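A Friday at Parkura: looking at the Tolex gripper package

Last June our workshop asked me to look for a gripper for our packing cell, so I went to the open day of Parkura.
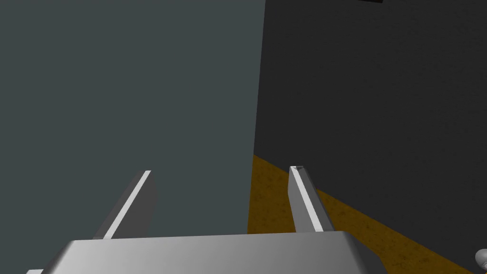
I arrived at 9 in the morning and registered at the desk. The visit had two parts, first the simulation room and after lunch the hall with the real machines. I was more interested in the first part. Tolex is sold as a kit: you get a parallel gripper, the mounting plate and a license for the simulator, where you can try your task before you buy the hardware.

The engineer loaded a simple room, with plain walls and a yellowish floor, and let us move the gripper with a keyboard. The two straight fingers are easy to follow on the screen. I needed a little time to understand the keys - the turning of the wrist was opposite to what I am used to - but then it went well.

The base kit costs 3,538 euros. Additional finger sets are 651 euros, and for me this is too much for two metal parts. Delivery is six weeks. The integration can be ordered from Michailidis, their partner, or you do it by yourself with the manual, which is clear but only in English and German.

In the hall I saw the same gripper on a Stendar arm, packing small boxes. It was more noisy than I expected. I asked if the cycle times from the simulator are the same as in the hall and they promised to send me a table. I am still waiting for it.

Lunch was good, parking was difficult. If you go, take the tram to the last stop and walk along the canal.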